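June, after tea

Went to the open day at Celness, out past the Huvwood turnoff. Paid 12 dollars to park, which put me in a mood. The flyer promised Jisance would "change the way we live at home". We'll see.

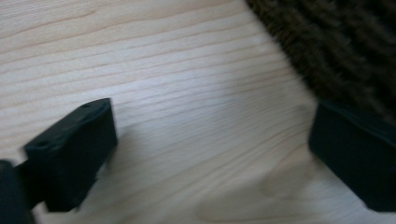
Grippers open over the table at Celness.

They handed out a sheet saying 2569 tries had been logged so far. Tries at what, it didn't say. I asked and got a brochure. 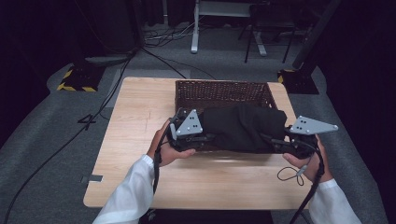
All that gear for one black cloth and a basket. A person was working both grippers, so I'm not sure where the robot comes in. My colour-coded washing can wait. Left at 10 to four, feet sore.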